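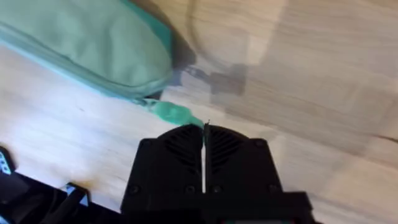 I have owned, at last count, 29 pencil cases, and I'm a grown woman with a mortgage. Most of them came home from the discount bins at Gromton, where I go for printer paper and come out with anything but. So take this as the opinion of someone who has made every mistake going: the best pencil case is a soft, skinny cloth one with a single zip, and the rest are a waste of your money.

I know the hard-shell crowd will disagree. I was one of them! I paid far too much for a Hafstein tin with a moulded tray and a little slot for everything, and for a week I felt terribly organized. Then I bought a fat highlighter that didn't fit any of the slots, and it lived loose in my bag until May -- along with its lid, but separately.

A cloth pouch has no opinion about your highlighter. It squashes into the gap beside your lunch, it doesn't rattle on the bus, and you can throw it in the wash when a pen leaks (inside out, cold, zip open). My favourite colour for them is anything pale, and yes, it shows the ink, and I've made my peace with that.
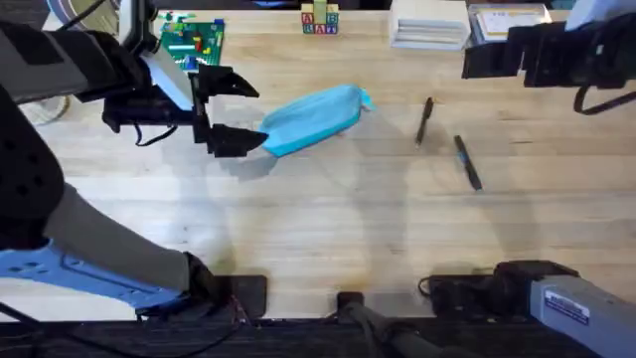
What goes in it

Four things. I'm quite strict about this. A pen you like, a pencil, a black marker and an eraser that hasn't gone hard. Fostby will sell you a set of almost 400 gel pens, and I've seen people at my neighbourhood library unroll the whole lot just to underline a recipe. You don't need them. You need the one that works, and you need to find it before you forget what you were going to write.
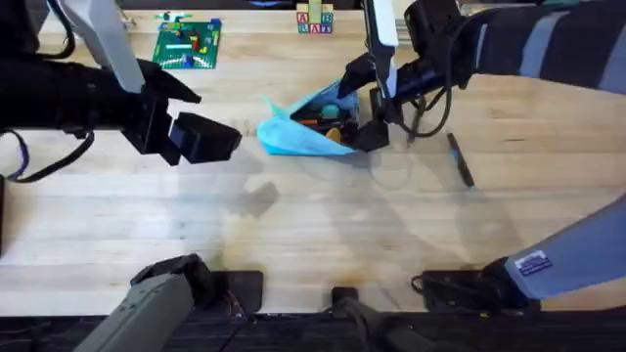 Emptying the thing is where most of us fall down. I do mine once a month at the kitchen table, everything out, crumbs and all, and I only put back what I've used. Soft fabric makes this easier, even if it never looks tidy afterwards; a light blue bag all crinkled up, with a corner poking out the top, is a perfectly respectable sight on a table as far as I'm concerned. Just don't iron it. I tried that with a Pustier one and the zip has had a wave in it ever since, though I still use it for stamps.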